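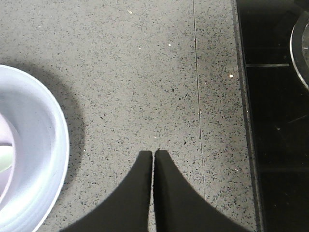
Two-arm counter cell: fingers not closing all the way + where to run the cable

Stemadow forum > Cells and fixtures > Setup and upkeep

gravelpit_op
October 22, 2026

Two Sudach arms, Rakomia two-finger grippers, Boros controller. Table stuff, bowls, cups, utensils, plates. Been running since May, mostly fine. Now two things at once.

1. Gripper doesn't shut. Command full close, I get a skinny gap all the way up between the fingers, counter showing through. Used to go tip to tip. Closed position reads 3820 in the Boros panel, same as the day I homed it. So the controller thinks its closed. Soft stuff picks ok. Utensil handles slip a bit, spoon rotates in the grip when the arm turns over.

2. Cable on the right arm. Hangs straight down when the arm reaches over and then it's lying on the table. Left arm has a loop up top by the wrist and behaves. Right one I never finished. Yes I know.

Want to fix both in one shutdown. What order? Do I need to pull the fingers or just rehome?

tallow_and_shim

Rehome first. Five minutes. Take the fingers off after if it doesn't help.

Power the arm down with the gripper clear of everything, open the jaws by hand, power up, home, command close. If the panel still says 3820 and you still have a gap then the number is fine and the mechanics moved.

notchfilter

Disagree. Rehoming with something stuck in the jaws just saves the wrong zero. Now you've got two problems. Fingers off FIRST, clean, look, put back, then home.

On mine it was a bread crumb packed behind the finger base. Crumb! Took the whole slide rail cover off looking for a bent screw.

tallow_and_shim

If there's a crumb in there the home will stop short and he'll see it in the number. That's what the number is for.

notchfilter

Only if the homing torque is low enough to care. Default on the Rakomia will happily squash a crumb and call it home. Ask me how I know.

gravelpit_op

ok so what torque is default, mine says 3000 in the limit field, no units shown. never touched it

notchfilter

3000 is what mine came with. I drop it for homing only and put it back after. Write it on tape on the controller or you will forget and wonder why it cant hold a cup.

pale_bushing

Before anybody takes anything apart. Is the gap the same width top to bottom or is it a V? Parallel gap = zero or stop. V = finger seated crooked or screw backed out. Different jobs.

gravelpit_op

looks parallel to me. very narrow. wrist camera looks down the fingers so perspective could be fooling me

pale_bushing

Don't judge it off the wrist camera. Strip of printer paper between the tips, close, pull. Then again at the base. If it slides out at both ends, parallel.

gravelpit_op

Did it. Slides out both ends, same drag, meaning none. Parallel then.

pale_bushing

Then I'm with notchfilter. Fingers off, clean behind, back on.

How I do it:
Jaws open, power off at the controller (not just the e-stop).
Towel under the gripper. Screws are tiny and that speckled counter eats them.
One finger at a time. Mark left and right before it comes off, they look like mirror images and people swap them.
Dry brush, then a wipe. No spray up into the slide.
Look at the back face of the finger for a shiny spot. Shiny spot = it was sitting on something.
Back on, snug both screws a little, then tighten. Not one all the way and then the other.
Home with the limit turned down. Limit back up. Paper test.

wrenchlight

Counterpoint, do you even need it to close fully? Nothing you pick is thinner than that gap by the sound of it. I run a deliberate gap on ours so the tips don't bang together every cycle. Fingers last longer.

pale_bushing

A gap you set is one thing. A gap that showed up by itself is something moving. Different animal.

wrenchlight

fair. still, his slip could just be worn tips. smooth black finger on a smooth handle, what do you expect

notchfilter

Could be both tbh. Check the tips while they're in your hand. If they look polished put new ones on and stop chasing it.

gravelpit_op

Ok. Cable part now. Ran it slow with everything out, left arm on the cup, right arm in the bowl.

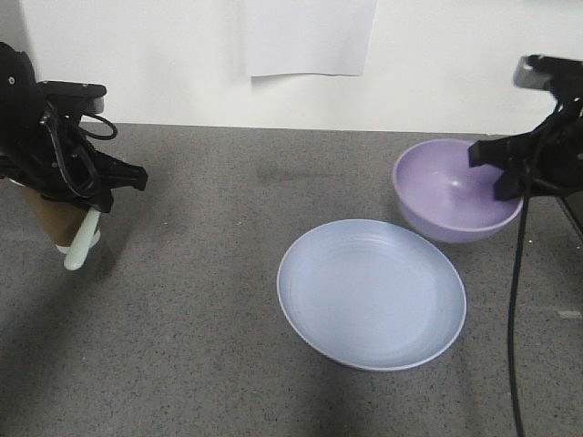
Left arm with the cup, right arm over the bowl. Right cable down on the table.

So the cable runs way down past the plate on that side. Haven't snagged anything yet but the plate goes on that side too, and I can see it coming.

tallow_and_shim

Oh that's a lot of slack. That wants a loop like the left arm. Clip at the wrist, clip on the next segment up, arc between them, and everything after that goes back along the arm. Nothing should be able to touch the table in any pose.

Are you holding the cup with the utensil together btw? Green handle is right up against it under the jaws.

gravelpit_op

yeah that's a known thing, separate thread. cable please

tallow_and_shim

lol ok

wrenchlight

Don't copy the left loop blind. Left loop is sized for what the left arm does. If the right arm is the one that goes down into bowls its wrist bends more and you need more arc. Too short and it pulls on the connector, and THAT is the expensive end.

Move the arm by hand to the worst pose, wrist all the way bent, reach all the way out. Tape the cable there with no tension. Then fold back to rest and see where the extra goes. If the extra goes up or sideways you're done. If it drops, move the second clip.

pale_bushing

This. And use hook and loop for the first week, zip ties after. Every zip tie I put on day one I cut off day two.

slowfeedrate

How long is the loose section? I had the same hang on mine and just swapped to a shorter cable. Way less fuss than clips.

gravelpit_op

measured up to 700 mm from the wrist down before it turns back. shorter cable means going through the base again and I really don't want to

slowfeedrate

Your call. I did it once and never thought about it again. Clips fall off.

wrenchlight

Clips fall off if you stick them on dusty plastic. Screw them to the existing holes. The Sudach segments have spare mounting points, use those.

slowfeedrate

Not all of them are threaded. Check before you order hardware.

notchfilter

Also keep the loop out of the overhead camera's view of the jaws. Mine swung in front every time the arm came across, vision lost the bowl rim, took me ages to connect the two.

gravelpit_op

Good point, hadn't thought of it.

So order is: fingers off and clean, check tips, back on, home low, limit back to 3000, paper test. Then cable. Then a slow run both arms.

tallow_and_shim

I'd do cable first, for the record. You'll be moving the arm around by hand anyway, and you dont want to bump a gripper you just homed.

pale_bushing

ok that one I'll give you. Cable first.

gravelpit_op

fine, cable first.

Update. Used the spare holes on the upper segment, one was threaded, one wasn't (thanks slowfeedrate), ended up with a strap on that one. Arc is bigger than the left side. Worst pose has a bit of slack left at the connector. At rest it sits up along the arm, nothing on the table.

Fingers: gunk behind the right one. Dried something, starchy, hard as glue. Shiny spot on the back face like pale_bushing said. Tips look a bit polished but not terrible, left them on. Homed with the limit down. Paper grips at the tip and at the base now.

Closed reading went from 3820 to a bit higher, wrote the new one on the tape.

210 slow cycles so far, no snag. Utensil still turns in the grip once in a while.

wrenchlight

That's your tips. Told you

notchfilter

Did you put the limit back

gravelpit_op

...putting it back now

pale_bushing

Well then rerun the utensil before you buy tips. Low limit is low grip.

gravelpit_op

Reran it at 3000. Better, turns a lot less, still not zero. Ordering tips anyway. Will post in the fingers thread when they're in, leaving this one open for the cable in case the strap lets go.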